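Drollville in July is sticky, and the train was late, so I got to the Neltus open day with my shirt glued to my back and no breakfast in me. Luckily they had pastries on the front desk (and very good ones, I had two before I'd even signed in).

I'd gone because we're thinking about renting one of their kitchen arms for the training flat at work. The flat is where people practise everyday jobs again after a stroke or a bad fall, and an arm that could fetch and open things would save our staff a lot of getting up and sitting down. Neltus sells the arm, the gripper and the software as one kit called Welliteck, and you can either buy it outright or take it by the month. I'd only ever seen it in the brochure, where it's shown in one of those bare white kitchens with a single lemon in it.

The tour started in the workshop. It was mostly benches and people being polite about having us in the way! A chap let me hold one of the gripper fingers, which weighs next to nothing, and told me each one is tested for 2,000 open-and-close goes before it's packed. I asked what breaks first and he said the cables, straight off, without looking at anyone for permission. I liked him a lot. Spares are £267 for a full finger set, or you can send the old ones back and get some money off, though he was a bit foggy on how much.

Then upstairs to the demo kitchens, the part I'd come for. They've got several, each done up differently, and the one I spent most of my time in was green-tiled and properly cluttered, much closer to our flat than anything in the brochure. The job for the arm was the little wooden drawers at the back of the worktop, past the chopping board, with a toaster and a toaster oven off to one side and kitchen roll on the other. I stood there far longer than I was meant to and missed the start of the pricing talk.

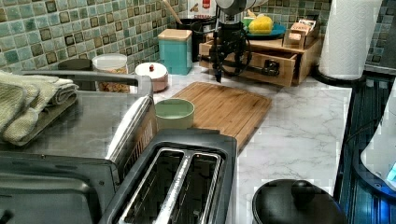 Small drawers are a mean thing to ask of it, according to Aaliyah Charbonneau, and she'd want to see the same job done on a full-width kitchen drawer with a stiff runner before she signed anything. Fair point, and it went on my list. She also reckoned the monthly deal only makes sense if you use the thing most days, and that anyone wanting it twice a week should share one with another centre.

I did have a go at driving it myself. You hold a handset a bit like a chunky telly remote and the arm follows your hand, only slower, and for the first few minutes I kept overshooting and saying sorry to it. After that it got quite pleasant. The buttons are too small for my liking, and they'd be hopeless for half the people I work with, but there's a version with big pads for £200 extra. I'd say that one ought to come as standard and I wrote so on the feedback card, in capitals.

Other bits I scribbled down: setting up takes one of their people a morning. It needs its own socket. The stop button is on a lead, and you can have a longer lead if you ask. The deposit on the monthly deal is £300 and you get it back if you give it up within the first term. Sepúlveda, the firm that looks after our hoists, can do the servicing as well, so that would be one less phone number on the office wall.

I've asked for a two-week loan in our own flat, stiff drawers and all, and they're going to ring me with dates. If it goes ahead I'll put up another post with how we got on. The café by the station does a decent cheese toastie, by the way, if you're going to the next open day and the pastries have gone.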